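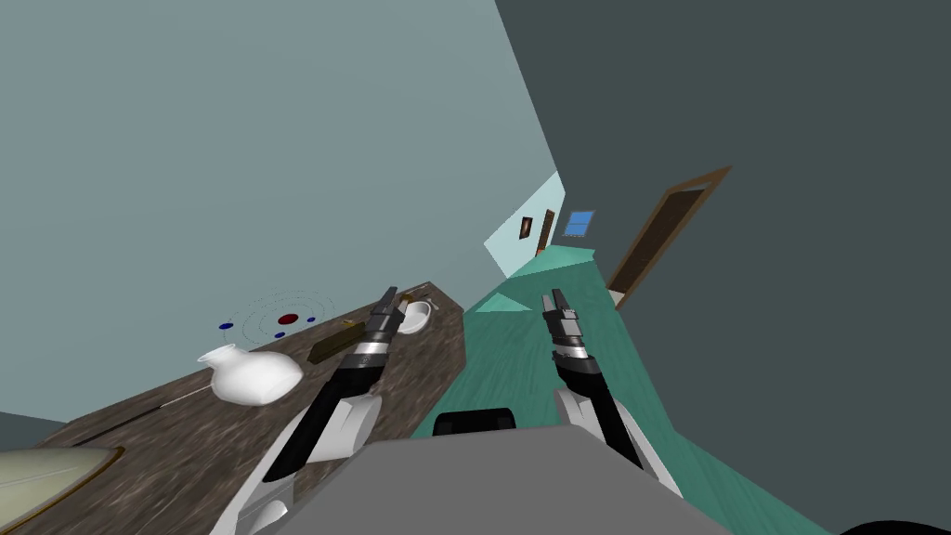

Yurani Sánchez wrote in to say that her grippers opened fine on the bench but went out of line as soon as both arms were raised, and asked which end to start from. Start at the head camera. The wrists come after.

Home | Guides | Two-arm robots | Parts | Forum

Setting up the simulated two-arm cell in Briltier

Last checked January 2023

You need the Chambi kitchen room and the Fuveo arm pack. Save a copy of the cell file before changing any values.

1. Load the room, then the robot. Let the physics run for 262 steps before you send a command.

2. Open both grippers fully and leave them empty. Switch to one wrist view.

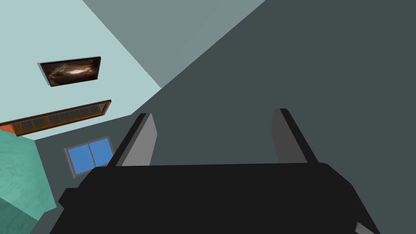

Then check the finger travel. Close the gripper slowly with nothing between the fingers and read the two joint values. They should match at every stop. If one lags, copy the limits across from the good finger - do not type them in by hand.

3. Do the same for the second wrist. A plain surface behind the fingers makes the edges easier to judge.
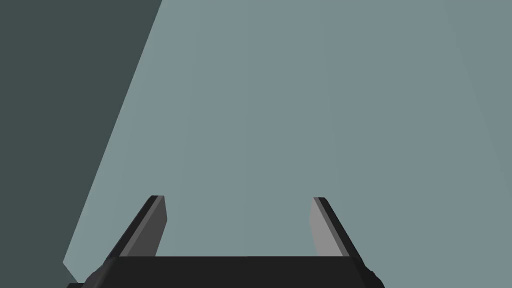 Wrist view: fingers open, nothing held.

4. Set the grip force limit to 1,374 in the cell file. The default of 2,434 is too high for the small objects in this room.

5. Go back to the head view and raise both arms forward. Both grippers should be in view. If one is missing, check the shoulder offset on that side before touching the camera.

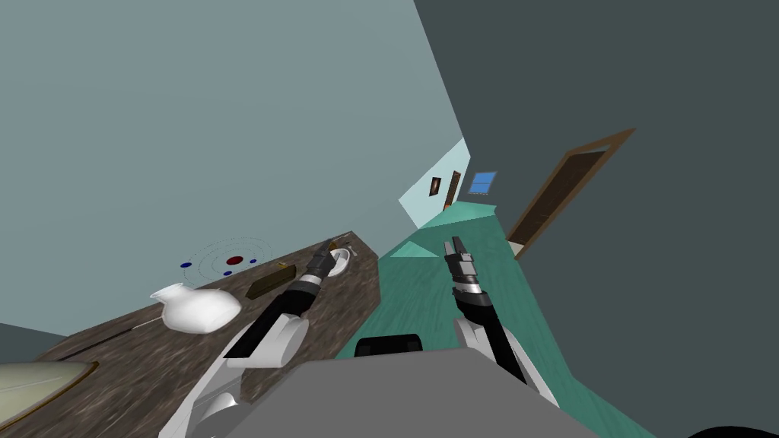 Head view: both arms forward, counter on the left.

6. Save, reload and repeat steps 2 and 3. Run the check again after any update to the arm pack - the April one reset the finger limits.

Contact Drundby Guides | © Drundby | Back to top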